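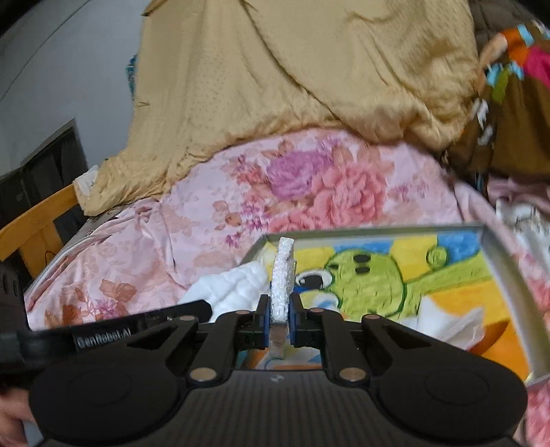 Slide 1. White disc, seen edge-on.

Naming Things Badly: notes for the Asdale talk, Sep 5, 2026
Maite Barrios

Leave slide 1 up while people find seats. Start when the tea urn stops.

Opening. Say who I am, then that I write product names for a living, and wait for the look. Most people assume names simply arrive, like weather. Somebody is paid for them, though less than you'd think, and it takes weeks.

Ask the room what they would call a white disc. Take a few answers. Somebody will say "disc". Thank them warmly. That person has just saved a client a great deal of money and will never work in my trade.

Slide 2. The Clenolix story. I was given a floor cleaner and asked for something "fresh but serious". I sent in a long list of names. The client liked none of them and went with Clenolix, which had been on the brief all along as a placeholder. I invoiced anyway. Pause here – it usually gets a laugh, and if it doesn't, move along quickly to slide 3.

Point to make: people get used to a placeholder. By the third meeting it has a history, and everything else sounds like an intruder. If you don't want a name to stick, call the thing something you couldn't bear to see on a van.

Slide 3. Sounds. Read these aloud, slowly: Planetti, Tomar, Clenolix. Ask which is the biscuit. Almost every room picks Planetti. It was a range of garden chairs. The double t and the i at the end make people hungry, and the chairs did sell rather well to restaurants, so perhaps I should say no more about it.

Tomar is also a town in Portugal. The client didn't know this until some 3,000 boxes had been printed. Explain that it didn't matter much, as they were selling umbrellas in Leeds. Then explain that checking would have taken four minutes. Don't look at anyone in particular.

Slide 4. The grandmother test. Ring an older relative, say the name once down a bad line, and ask her to write it down. Mine wrote "Clean Alex" and wanted to know if he was single. I've used this test for 12 years and it beats any survey I have been made to sit through.

(If running late, skip slide 5. It's the one about hyphens. I am fond of it and I'm the only one.)

Slide 5. Hyphens. Keep it under three minutes. Show the two letterheads. Mention the lawsuit without naming either side.

Slide 6. Plain words. Read out the hardware shop shelf labels: bucket, rope, peg. Every one short, and none of them had a workshop with sticky notes. Old words had centuries of people shouting them across yards, and the ones that couldn't be heard got dropped. We get until November, usually, and there's a trade fair.

Back to slide 1. Ask again what they'd call it. The answers are always longer the second time, and worse. Write them on the flip chart (bring own pens, Asdale's are dry).

Questions. Someone will ask whether I named my cat. Yes. She's called Cat, pending approval.

Return the clicker to the front desk before leaving.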